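Color and Surface: Notes for Week 3
Introduction to Color for Makers, evening section
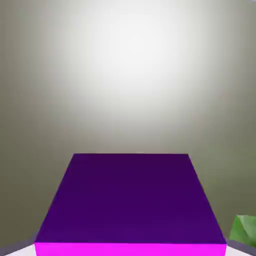 Welcome back, everyone, and thank you to those of you who stayed late last week to help me wash out the mixing trays. I promised I would type up the part of the talk we rushed through at the end, and then I found I wanted to add things to it, so this handout has grown quite a bit longer than the two pages I had in mind. Read it with a cup of something. You do not need to memorize any of it, and the parts you will need for your own project are repeated when we get to the studio work.

Where we left off

We were talking about the difference between the color a thing has and the color it shows you. In everyday life we hardly ever separate these. You own a blue sweater, and it is a blue sweater at breakfast and a blue sweater on the bus, and if somebody stopped you under a yellow street lamp and asked what color it was, you would say blue without looking down. Painters call this the local color of the sweater, meaning the color you would name if you were asked to name just one. What arrives at your eye is something else, and it changes all day long.

Most beginners paint the local color. I certainly did, for years! My first teacher, Ásdís Thoroddsen, used to walk behind us while we worked on still lifes and say "you are painting what you know again," very kindly, and keep walking. It took me most of a winter to understand what she meant. I had a white jug in front of me and I was painting it white all the way around, with a bit of gray on the shadow side since I had been told shadows were gray. The jug was standing on a green cloth beside a window on an overcast day. There was almost no plain white in it anywhere.

Three words we will use all term

Hue is the family name of a color: red, orange, yellow, green, blue, violet and so on. When you say "it's a kind of purple," you are talking about hue.

Value is how light or dark a color is. If you took a black-and-white photograph of your palette, value is what would be left. Value does most of the work in making a flat picture look solid, and it is the part students neglect most happily, as hue is so much more fun.

Saturation (some books say chroma, and strictly speaking the two are not identical, but we can let that go for now) is how strong or how muted a color is. Brick and tomato may both be red, but the tomato is usually the more saturated of the two.

You will meet other words in the reading. "Tint" is a color with white added, "shade" is a color with black added, and "tone" is used by so many people in so many ways that I try to avoid it. Please do not worry if you mix these up in class. I mix them up too, usually on the nights when I have not had dinner.

Planes and light

The most useful idea in this whole handout is that a surface changes color when it changes direction. A simple box has a top, a front and two sides, and even if every one of them was painted from the same can, they will not match when you look at them, since each one faces the light differently. When you go home tonight, find a box, any box at all, a tea box or a shoe box, set it near a lamp, and look at the line where the top meets the front. You will see a step. Now squint. The step gets clearer, because squinting takes away the small details and leaves you with the big areas of light and dark.

People often expect the top of a thing to be the lightest part. Outdoors in the middle of the day it very often is, as the sky is such a big light and it is overhead. Indoors you cannot count on it. If the lamp is low, or there is a bright window in front of the object, the front can be a great deal lighter than the top, and more brilliant as well. Students sometimes "correct" this in their paintings to what they feel it ought to be, and then wonder why the picture has gone flat. Trust the box.

Hue can move as well. We usually think of a lighter area as the same color with some white in it, and if you mix it that way the result tends to look chalky. Look carefully at a violet object under a warm lamp and you may find that the lit side has slid toward pink while the side turned away has slid toward blue. The local color is violet on both sides. The paint you need is two quite different mixtures, and neither of them is the violet you squeezed out of the tube to begin with. Gaëtan Aubert has a good passage on this in the photocopied chapter, starting with his description of plums in a bowl. I know the chapter is a bit dry, but the plums are worth it.

A word about edges and distance

Within one flat plane the color will usually drift a little from one end to the other. The change can be very slight, and it is easy to miss when you are standing close. A tabletop may be a touch darker at the far end, or a touch cooler near one corner, depending on where the light sits. If you paint the whole plane in a single unbroken mixture, it will read as a cut-out piece of paper. If you let the mixture drift just a little as you cross it, the eye accepts it as a surface going back into space. Go gently with this. A common mistake is to get excited and put a full sunset across a tabletop.

The shape matters too, of course, and those of you who took the drawing course with Régis Arnaud will remember his long evening on perspective and the many, many boxes. A rectangle lying flat in front of you gets narrower as it goes away. If your shape is wrong, no amount of careful color will rescue it, so please do take the time to draw your planes lightly first.

Matte and shiny

We will spend a full evening on surface finish in February, so this is only a taste. A matte surface scatters light in all directions, and that means its color stays fairly steady as you walk around it. A glossy surface behaves partly like a mirror and picks up whatever is near it: the window, your shirt, the exit sign. For your first exercises I would like you all to choose matte things. Unglazed clay, felt, chalky painted wood, paper and cardboard are all good. Bezawit Chala brought in a beautiful lacquered tray last term and fought with it bravely for the whole session, and she has given me permission to mention it as a warning.

Purple is a troublesome color

Several of you asked why your purples keep turning to mud. This is the most common question I get, and the answer is mostly in the tubes. Many reds lean toward orange, which means there is some yellow hiding in them, and many blues lean toward green, which means there is some yellow hiding in them as well. Put the two together and the yellow goes to work on your purple and dulls it. For a clean, strong violet, begin with a red that leans toward pink (look for quinacridone rose or a magenta) and a blue that leans toward violet (ultramarine is the old reliable). Mix a small amount first. Add the blue to the red a little at a time, since ultramarine can look nearly black in a heap and you will not see what you have until you spread it thin or touch in some white.

A muddy purple is a lovely thing in its own right, by the way, and shadows on skin or old stone would be lost without it. I only want you to be able to choose.

For next time

Please paint one box. It should be a single color and matte, set on a table, with one lamp and the overhead light switched off. Draw it first. Then mix the top plane and the front plane separately, on opposite sides of your palette, and hold each mixture up on the knife to compare it with the box before you put any of it down. Leave the background plain.

If you have time and feel like it, move the lamp to a new place and paint the same box a second time. Keep both studies, even the one you dislike, and write the position of the lamp on the back in pencil.

Léonie Joly will be in the studio before class for anyone who would like help with mixing, and she has kindly offered to bring her own set of magentas to try. Bring an apron or an old shirt, a palette knife, a rag, and the photocopied chapter if you still have it. Spare copies are in the tray by the sink.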